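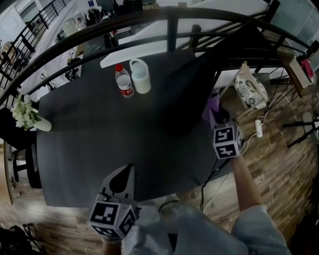
Two hand-held grippers at the round table on the upper level, with a bottle and a jug set out at the far side.

27 May 2022

This post records how the tabletop portion of the Tullwood collection has been conducted since February, and what I have changed in the procedure as a result. Several readers have written to ask for the working details, which were left out of my earlier entry on the Torkell policy. I have tried to set them down in the order in which a new operator would meet them.

The collection is intended to reach 2,000 accepted demonstrations. A demonstration is one complete performance of one task by a person holding a gripper in each hand, from the neutral position back to the neutral position. No robot is involved at this stage. Each gripper carries a printed marker cube, and the position of the tool over time is recovered from the patterns on the cube. The recovered motion, together with the opening and closing of the fingers, is what the policy is trained on.

Operators work in sessions of 60 minutes, followed by a break of equal length. I had originally allowed longer sessions. When I reviewed the February recordings, the last part of each long session contained hurried approaches and careless releases, and a policy trained on such material will reproduce them faithfully. The shorter session has lowered the daily total, and I consider the exchange a fair one.

The instructions given to operators are as follows. Begin every demonstration with both grippers at rest over the near half of the table. Move at the speed at which one would hand a cup to a guest. Keep the patterned faces of the cubes clear of sleeves and of the other hand. If an object is dropped, do not stop; pick it up again, finish the task, and note the drop in the log. Recoveries are valuable and are stored under their own label.

That final instruction replaced an earlier one. In the first weeks, any demonstration containing an error was discarded. The resulting policy performed well as long as its first grasp succeeded and had no useful response when it did not. Damir Kadrić, who maintains our training code, proposed that we keep the errors and mark them. We then set aside 100 demonstrations in which the operator was asked to make a poor first grasp on purpose and correct it. These were mixed with the ordinary material in the next training run, and the improvement in second attempts was clear enough that the practice has been adopted throughout.

Location has been the second subject of revision. All of the early material came from one bench in the Wysocka laboratory, under fixed lighting, against a plain background. It was tidy and it was narrow. The current plan calls for 31 locations, among them offices, landings, kitchens and reception areas, and operators are asked to leave each place much as they find it. Flowers stay on the table. Chairs stay where they were. People at their desks are told in advance that recording is under way and are otherwise left to their work.

Objects are chosen from what an ordinary household or office would contain. Bottles and jugs appear often in the present batch. A clear bottle is difficult for the vision model, and a jug with a loop handle may be taken by the handle or by the body. Operators are asked to use both grasps across a session without alternating them in a regular pattern. Starting positions are also varied by hand. We tried a printed sheet of positions for a time and withdrew it, as operators spent more attention on the sheet than on the task.

Review takes place the following morning. Each recording is watched once at full speed by a person other than the operator. The reviewer may accept it, accept it with a label, or reject it. The most common ground for rejection is loss of tracking, usually where one forearm has passed in front of the opposite cube. A demonstration rejected on this ground is not repaired by interpolation. I am aware that other groups do so, and I do not object to it in principle, but our gaps tend to fall at the moment of grasp, where a guess does the most harm.

Two matters remain open. The first is left-handed operators, of whom we have too few for the two-handed tasks to be properly balanced. The second is the log itself, which is still kept on paper and typed into the Prundia database at the end of the day. Transcription errors have been found in the location field, and the affected entries are being checked against the recordings. Until that check is finished, I would ask colleagues with access to the shared copy not to sort or filter by location.

The operator instructions are available on request. Corrections to this account may be left in the comments, and I will amend the text where needed.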